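Pliltlow

Bin picking at home, or more exactly in half of a shared workshop with a carpeted floor. This is the README for the code, the drawings and the recordings. If you only want the recordings, skip to "What's in the data".

What it does

Pliltlow picks painted blocks out of a big grey bin, one at a time, with a second-hand KUKA arm and a two-finger gripper. The blocks are red or dark green. You tell it a colour, it finds a block of that colour, works out which way the block is lying and goes in for it. I've been wanting to build this for years and it is still the most fun I've had with a computer!

Who did what

Leif Tangen: arm, wiring, safety circuit
Solange Arnaud: block finder and most of the Python
Arnulfo Marulanda: gripper bracket, the bin and this README
Jericho Tagle: recording scripts

Getting started

You need Python 3 and a machine that can keep up with the camera. Copy settings_sample.txt to settings.txt, put in the address of your arm controller, then run:

python check_arm.py
python find_blocks.py --show
python pick.py --colour green

Run them in that order, please. check_arm.py moves nothing; it reads the joints and prints them. pick.py starts at the slow speed and stays there until you change max_speed yourself. Keep the stop button in your hand the first time (and the second).

What's in the data

The current set is called Nutska and has 828 attempts. Each has its own folder with a picture from before the pick, the joint readings, the finger positions and a result file. The result is 0 for a miss, 1 for a pick and 2 for a pick that was dropped on the way out. Of the total, 500 are for training and the rest are for testing. We split by session, so the same heap of blocks never turns up on both sides.

Version 2 went up on 18 Nov 2023. The June version had the finger positions swapped left for right, so if you have a copy of that, bin it and download again.

How the bin is set up

The bin sits on flattened cardboard boxes over the carpet, with clamps on the left side. We started without clamps and the bin crept a little every time a finger touched a wall — not far, but enough to put Solange's measurements out by lunchtime. Blue tape marks the cardboard by the front right corner. If you move the bin, line it up with the tape again before you record. 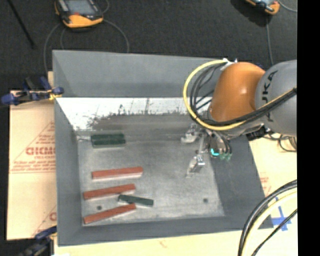
Blocks go in by hand from a bucket, and we don't tidy them. A block tight against a wall is the hardest case by far, and two lying side by side come next, as the finder likes to call them one wide block. Solange has a fix on the branch called halitz which splits them along the long edge. It works beautifully on green and less well on red, and we'd love to know why.

Known problems

Shiny patches on the metal upset the finder late in the day. Drawing the blinds helps.

The cables pull on the wrist when the arm turns far to the left. There is a soft limit in settings.txt; leave it alone unless you have re-routed yours.

The drop detector misses slow slips. Bastien Hoarau is looking at motor current for this.

Using it

Code and data are free for any use. If you build your own, send us pictures! Bug reports go on the tracker, and please attach the whole attempt folder.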